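Wedarix Range-Extended Delivery Van
Progress report to the program office, November
Prepared by the powertrain integration group, Fodon

1. Status

Work packages 1 through 3 are closed. Work package 4 (energy management software) is open and running three weeks behind the plan submitted at the last review. Work package 5 (vehicle-level durability) has started on two of the four vans. Spending is within the approved budget for the period, and no change to the total is requested.

2. Traction battery

The pack supplied by Brevar has been installed in all four vans. Nominal voltage is 750 V. The first delivery had a cooling plate with uneven flow between the front and rear module rows, and the rear modules ran 8 degrees C hotter than the front ones during sustained discharge. Brevar changed the inlet manifold, and the second delivery stays within the limit of our specification. The two vans built with the early plate have been retrofitted.

Isolation resistance was checked after the retrofit and again after the water spray test. One van failed the second check. The fault was traced to a damaged seal on the service disconnect. The seal was replaced and the van passed on retest. The assembly instruction now calls for the seal to be inspected before the disconnect is closed.

3. Generator set

The generator set was built up by Hájek under the existing subcontract. It runs at three fixed operating points and is decoupled from the wheels at all times. Bench running reached 900 hours on the first unit with no loss of rated output. Oil analysis at the end of the run showed normal wear metals. The second unit is used for cold start work and has fewer hours on it.

Noise at the driver's ear is still above target at the highest operating point. Two changes are under test: a softer rear mount and a revised intake resonator. The mount alone gave most of the improvement at low frequency. The resonator results are not ready and will be included in the next report.

4. Energy management

The controller decides when to start the generator from three inputs: state of charge, predicted route demand, and pack temperature. In the first software release the generator started and stopped too often on hilly routes, in the worst case 11 times on a single delivery loop. Wider hysteresis on the state of charge threshold fixed most of this. The remaining restarts come from the route prediction, which reacts too strongly to short climbs — a filter has been written and is in review.

Blending of regenerative and friction braking is acceptable on dry pavement. On low-friction surfaces the handover is abrupt when the anti-lock system steps in, and the calibration team has reduced the regenerative torque limit below 15 mph as an interim setting. The final calibration needs winter track time.

5. Durability

Two vans are running the urban delivery cycle at full payload. No structural findings to date. One 12 V auxiliary converter stopped working and was returned to its supplier; the cause was a cracked solder joint at a large inductor. We have asked for a report on whether other units from the same batch are affected. Until it arrives, both running vans carry a spare converter.

6. Risks

The main schedule risk is winter track availability. If the low-friction work cannot be finished this season, brake blending sign-off moves to the following year, and the field trial would have to start with the interim torque limit. This is workable but costs range in city use. The second risk is the noise target. If the resonator does not deliver, extra insulation under the cab floor is the fallback, with a small weight penalty.

7. Plan for the next period

Release the filtered route prediction and repeat the hilly loop on all four vans. Complete the resonator test. Start durability running on the remaining two vans. Book winter track time and confirm the test surfaces.

8. Controller hardware

The generator controller moves to its second hardware revision in the next period. The changes are a wider supply voltage range, a separate watchdog, and better vibration support for the circuit board, the last of these prompted by the converter failure in section 5. Support posts will be placed close to the corners. Post height is still open — it depends on the thickness of the thermal pad under the power stage, and Hájek has been asked for samples in two thicknesses. Drawings will be frozen once the pad is chosen.

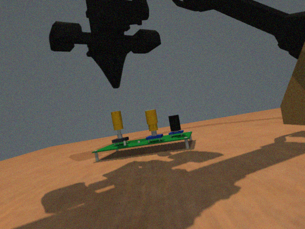
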